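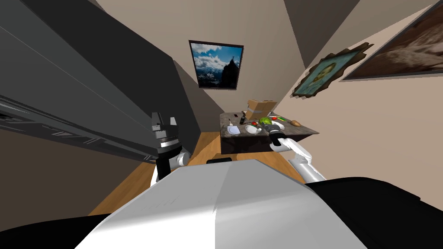

Simulation: Boris Papadopoulos, Kodudano. Free to reprint with credit.

Working Rules for Two-Armed Robots in Kitchen Scenes

This gallery page goes with the Kodudano practice rules for two-armed robots working near household objects. The rules were written for simulated kitchens first and are now used for the real test kitchen at Dredunine too. The current text took effect on 7th July and replaces the draft that was sent around in May. It applies to anyone who writes a task, runs a task or signs off on a result.

Approach to the counter

The right gripper is above the counter with its fingers closed, pointing toward the watermelon. The left gripper is held upright in front of the gray cabinet.

The rules that apply at this stage of a task are these.

Rule 2. The arm that has no job in the current step stays up and clear of the work surface. It does not rest on furniture. If a cabinet, shelf or door is within its reach, the operator writes the name of that item in the run log before starting.

Rule 3. An approach over a counter is made from the front edge wherever the layout allows it. Objects with narrow necks, such as bottles, are treated as if they will tip. The arm may pass beside them at normal speed and may pass over them only at the slow setting.

Rule 4. Round objects get their own plan. A watermelon, a tomato and a bowl do not behave the same way when touched from the side, and a plan copied from one to another has to be checked again and signed by a second person. This was the most common fault in the May draft runs. Boris Stan asked for the second signature, and after some discussion it stayed in.

Rule 5. Fingers open only after the hand has come to a full stop at the pre-grasp point. A run in which the fingers open on the way is marked as failed even if the object is picked up cleanly.

Clutter

A counter used for testing should look like a counter that somebody cooks at. The one shown has a cardboard box toward the back, a dark bottle, a plate with a utensil on it, a bowl, and several kinds of produce. The task writer may move these things between runs but may not clear them away to make the task easier. If a run needs an empty surface, it belongs in the basic set and is reported there.

The same goes for the rest of the room. Pictures on the walls, cabinets and narrow floor space are part of the scene and stay in. Zlatko Kelmendi maintains the list of approved rooms, which at present has 441 entries, and new rooms are added on request.

Space between furniture

Before a robot is driven into a gap between a cabinet and a wall, the width is checked with both arms in the position they will have during the task. Checking with the arms folded is not enough. The Fadell base turns on the spot, but the elbows do not stay inside its outline — this has to be allowed for on both sides.

If an arm touches furniture, the run stops. In simulation the contact is recorded and the scene is reloaded. In the test kitchen the operator presses the stop, steps in, and looks at both surfaces before anything moves again.

Reporting

Results from simulation and results from the test kitchen are kept in separate tables. They may be printed on the same page, and each table carries its own heading. A rendered picture used in a report or on a website is labeled as a simulation in the credit line.

Failed runs are kept for as long as successful ones. Danish Mughal asks that the reason be written in plain words, for example "touched bottle" or "stopped short of counter," and that code numbers go in the second column only.

Changes from the May draft

Rule 2 used to allow the idle arm to rest on a flat surface. That sentence is gone. The slow setting in Rule 3 is new. The section on clutter was moved up from the appendix, and the section on voice commands was taken out until Vukadinović has finished its own text on the subject.

Remarks on the wording go to Todor Softić. Please give the rule number and the room name if the remark comes from a particular run. Requests for a printed copy can be sent to the same address — allow a few days for the mail.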